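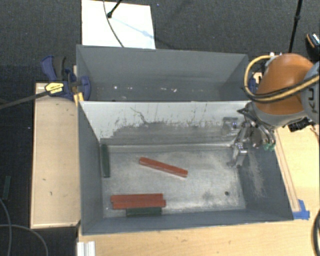 Unit 4: Who decides if a case goes forward?
Notes by Feven Feyisa, May
12 shares | 3 comments

In the last unit we spoke about the police and the power to stop a person. Now we go one step later. A person has been arrested and there is a file on somebody's desk. Must this file go to court?

In some countries the answer is yes, if the evidence is good enough. This is called the legality principle. In other countries the prosecutor may choose, and this is the opportunity principle. Please learn both names, they will come back in Unit 6. In practice the two systems are closer to each other than the textbooks say. Where the law says "must", there are exceptions for small matters. Where the law says "may", there are written guidelines which make the choice smaller.

The two questions

A prosecutor who has a choice usually asks:
1. Is there enough evidence for a realistic chance of conviction?
2. If yes, does the public interest require a prosecution?

The order matters. If the first answer is no, the second is not asked. Students often mix this up in their essays and write that a case was "not in the public interest" when in fact there was simply one weak witness.

Diversion

Between "go to court" and "do nothing" there is a middle way. The person accepts some condition and the case stops there. The condition can be a course, a payment, an apology, unpaid work or treatment. Most schemes ask that the person admits what he or she did. Sherif Mahrous, in his guest lecture, called this the hidden price of diversion. A person who is innocent but tired may admit in order to go home. I agree with him partly. It depends very much on whether there was a lawyer in the room before the person signed.

Case for discussion: Rulumholm

Rulumholm is a harbour town. The district prosecutor, Teodor Haugland, published a policy that shop theft under 400 crowns would normally go to diversion if it was a first offence. He received 3,000 letters, many of them from shop owners. The main complaint was that he had made a new law by himself, without the elected council.

Nest Jenkins writes in the reader (text 7) that the complaint is wrong, as every prosecutor has such a policy already and Haugland only wrote his down. Elis Phillips answers in text 8. For him a private habit and a public promise are different things, for the second one tells people in advance what will happen to them. Read both texts before the seminar. They are short, but Phillips uses long sentences and you will need some patience.

Points to prepare:
- Should the limit be a sum of money at all? Think of a poor person's bicycle.
- Who should be able to challenge a decision not to prosecute? The victim only, or anybody?
- If the next prosecutor cancels the policy, what happens with people who are already in the scheme?
- Does the word "normally" help or does it make trouble?

Reading

Hughes, chapter 5, without the last section. The Fikari judgment, only the part on equal treatment. It is the court's answer to two brothers who did the same thing on the same evening and were treated differently. You do not need to remember the names of the judges.

A correction to Unit 3: I wrote that a caution is always recorded. It is recorded in most cases, but an informal warning is not. Thank you to the student who wrote to me.

This site uses cookies to remember your settings. Accept | Read more
Get new course notes by email. Subscribe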